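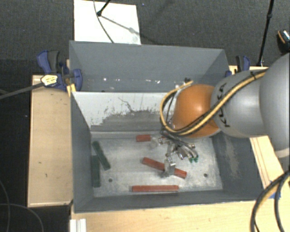 Luritero Lane Allotment Association
Minutes of the June general meeting

Held in the upstairs room at the Fevent Hall. The meeting opened at 7:05 p.m. The chair was taken by the vice president, as the president was away. Eleven plot holders signed the sheet, and two more came in during item 3. Quorum was met.

1. Minutes of the last meeting

The minutes were read. One correction: the section on hoses should say that hoses must be rolled up at the end of the day, and the words "or left tidy" should come out. Approved with that change.

2. Matters arising

The lock on the lower gate has been replaced. The code is the same as before. Members are asked again not to give it to delivery drivers.

The dead pear tree by plot 40 has been taken down. The stump is still there. A member asked if the stump could stay as a seat. No objection.

The letter to the owner of the lot on the east side, about bindweed coming through the fence, has not been answered. The secretary will write again.

3. Money

The balance at the end of May was $3,234. This includes plot rents for the year, apart from four plots that have not paid. Reminders went out and two of the four have since promised payment.

The largest bill this spring was for the mower repair, $161, from Muñoz Small Engines. A member thought this was high for a carburetor and a belt. Another member had a quote from a shop across town last year that was higher. The bill has been paid. It was agreed that any repair above $100 should come to the officers by e-mail first, unless the grass is in such a state that it can't wait.

The meeting asked for the seed order to be shown on its own line in future reports. Agreed.

4. Water

Pressure at the top taps is poor in the evening. The members on the upper rows said they can fill a can in the morning without trouble but not after 6 p.m. The water company has looked at the meter and found nothing wrong on its side.

Three ideas were discussed. The first was a set of hours for hose use, upper rows early and lower rows late. The second was a second storage tank behind the shed. The third was to do nothing until the pipe between the shed and the top row has been dug up and looked at, as it is old galvanized pipe and may be partly blocked.

There was a long discussion. Several members did not want set hours, mainly those who work days. The motion to dig a test hole at the shed end of the pipe was carried, nine in favor, one against, the rest not voting. Digging to be done before the July meeting. Bring your own spade and gloves.

5. Compost

The delivery from Desia Farm Supply came a week late and was dumped in front of the notice board, which blocked the path for two days. The supplier has been told to use the hardstanding next time. Quality is good, though a few members found it coarse for seed trays. Each plot may take four barrow loads until the end of the month. After that it is first come.

Cooked food has been found in the second bay again. Rats have been seen. The sign will be redone in larger letters and the bay turned this month.

6. Plot inspections

Five plots were found to be badly overgrown. Letters have gone to all five. One holder has been ill and the neighbors are keeping the weeds down, so no further step will be taken there. Plot 17 has been given up and will be offered to the next name on the waiting list. It may be split in two if the next person wants a half plot.

A member said that the height rule for sheds is not being kept on the lower row. The rule is seven feet at the ridge. To be checked with a tape.

7. Summer open day

To be in August as before, 10 a.m. to 2 p.m. The hall has said we may borrow the folding tables again but not the urn. Plants for sale should be labeled with the name and the price. The squash table was popular last year and will be run again. No raffle this time, as there was no one to collect prizes.

8. Any other business

A blue wheelbarrow with a flat tire has been by the lower gate since April. If it is not claimed by the next meeting it will be repaired and kept for general use.

A request for a beehive on plot 3 was held over. The member will bring details of the hive position and which way it would face.

The meeting closed at 8:40 p.m. Next meeting in July, same room, 7 p.m.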